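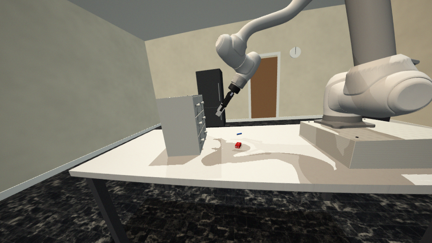
Wear Testers Wanted: Walk Around in Our Shoes and Complain About Them

Mulder Footwear is looking for 17 people with ordinary feet and strong opinions to wear-test the Duria, our new walking shoe, before we let the public anywhere near it.

The Duria is a low-cut shoe for people who walk to work, walk the dog, walk off lunch, and once or twice a year get talked into a hill. It has a wool-blend upper, a replaceable insole and a rubber outsole that our design team describes as "confident." We would like a second opinion.

Our last shoe, the Urnano, was tested mostly by people who work here. They loved it. Customers then wrote in to mention that the tongue slid sideways after a mile and that the left heel squeaked on supermarket floors. We had 223 messages about the squeak alone, several of them with audio. We fixed the squeak, and decided that next time we would ask strangers first.

What you'd be doing

You get one pair of Durias in your size and a paper logbook. Over ten weeks, you walk at least 200 miles in them. Errands count. Pacing during phone calls counts if you're being truthful about the distance. After each week you fill in one page of the log: where you walked, what the weather did, what rubbed, what came loose, and anything that annoyed you. Please don't save it all for the last week and fill it in with the same pen. We can tell.

At the halfway point you mail us the insoles and we mail you a fresh set, postage paid. At the end you send back the shoes and the logbook. We cut the shoes in half, so don't get attached -- or do, and tell us, because the marketing people would like to hear it.

Who we're looking for

Adults who wear a US women's 6 to 11 or men's 8 to 13, including half sizes. We especially need wide feet, narrow feet, and pairs that don't match each other.

You should already walk most days. This isn't the project that will finally get you moving, and we'd rather not be responsible for that.

You need a mailing address in the lower 48 and a willingness to go out in the rain. If you wear custom orthotics, apply anyway and say so on the form. There are a few places set aside for you.

Sorry, but we can't take anyone who works for another shoe company, anyone who has had foot or ankle surgery in the past year, or anyone who took part in the Sesex sandal trial. The Sesex testers have suffered enough. (The straps have been redesigned.)

What you get

$494, paid in two parts: half when your first insoles reach us, half when the shoes and the completed log do. You also get a finished pair of Durias when they go on sale in June, in any color we make. There are four colors, and two of them are gray.

If the shoes hurt you, stop wearing them and write to us. You'll be paid for the weeks you finished, and your page describing the problem will probably be the most useful one we read all year.

How to apply

Fill in the tester form on this page. It asks for your shoe size, a tracing of both feet (a photo of the tracing is fine, a photo of the feet is not needed), a normal week's walking, and a short answer to the question "What was wrong with the last pair of shoes you bought?" That last one matters most. "Nothing, they were great" is a lovely answer and won't get you in.

Applications close 12 September 2024. We'll write to everyone, chosen or not, within two weeks of that date. Shoes ship after we've heard back from all the testers, which in our experience depends on who checks their spam folder.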